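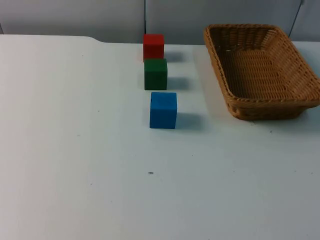
Figure 1. Three cubes in a column on a white tabletop.

Comparative Executives
Unit 4: Removal and Resignation of a Head of Government

Read the Kukley charter extracts before the Saturday session. The Nirnley extracts are optional.

4.1 Terms

Resignation is a voluntary act by the office holder. It takes effect when it is received by the body named in the charter, usually the speaker or the clerk of the assembly. A resignation announced in a speech but never delivered in writing has no legal effect in most systems.

Removal is an act by some other body. It may be political (a vote of no confidence) or judicial (impeachment, followed by a trial or hearing). The two forms use different standards. A no-confidence vote needs no finding of wrongdoing. Impeachment does.

Vacancy is the state of the office after either event. Death and incapacity also produce a vacancy. Keep vacancy separate from succession, the rule that says who fills it.

4.2 The Kukley case

The Kukley assembly has 86 seats. A motion of no confidence passes with a majority of all seats, counting absent members as votes against. In the case covered in the reader, 46 members voted for the motion and it carried. The premier argued that a two-thirds majority was required. That threshold applies only to charter amendments, and the court rejected the argument without a hearing.

Under the charter, the premier then had seven days to resign or to ask for a dissolution. The premier did neither. The text did not say what should happen in that event. Most of the later dispute concerned this gap, and the vote itself was hardly discussed.
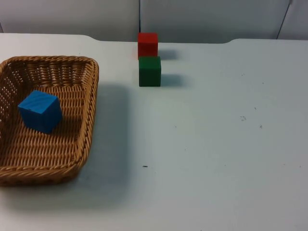 4.3 Party recall

A party may withdraw its leader without any vote in the assembly. In Nirnley, a recall petition needs 500 signatures from paid-up members, after which the party conference must meet. Losing the party post does not end the public office. The former leader stays head of government until the assembly acts or a resignation is received. Students often merge these two steps in written work. Treat them separately and cite the rule for each. 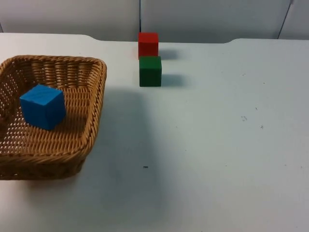

Caretaker status is partial. A government that has lost confidence keeps its routine powers and loses others, commonly the power to make senior appointments or sign long-term contracts. Take each cube as one power: the blue one in the basket is suspended, and the two standing near the back edge of the table are still in use. Masilela lists the suspended powers by name. Ellville leaves the matter to convention, and its courts have declined to rule on it.

4.4 Security forces and formal authority

Where the army holds the capital but the charter has not been suspended, two claims to authority exist together. Orders issued in this period may be challenged later. Courts have tended to ask

(a) whether the assembly was able to meet,
(b) whether the office holder could communicate freely,

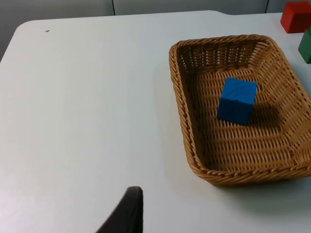 (c) whether a written resignation was made, and if so, under what conditions.

A resignation obtained by threat is voidable in Masilela. In Ellville it stands once the speaker has read it into the record. Compare the two rules and note the effect of each on a successor already sworn in.

Reading for Unit 5: Ellville standing orders, part on acting appointments.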